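4. Looking after the Tirkano tabletop

Jornness calls the finish "carefree." Treat that as a sales word and do the following anyway.

1. Leave the top bare for 24 hours after assembly.

2. Wipe with a damp cloth, along the grain, then dry it.

3. Skip the polish that comes in the box. We tried three coats and saw no difference.

Caution: No bleach or scouring pads.

4. Check for dull spots under a lamp, from a low angle. A shiny band may only be glare, so move your head before you reach for a cloth.
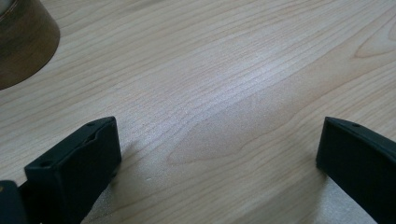
Note: Lift cups and pots when you move them. The "scratch-proof" claim doesn't say what was dragged across it, or how often.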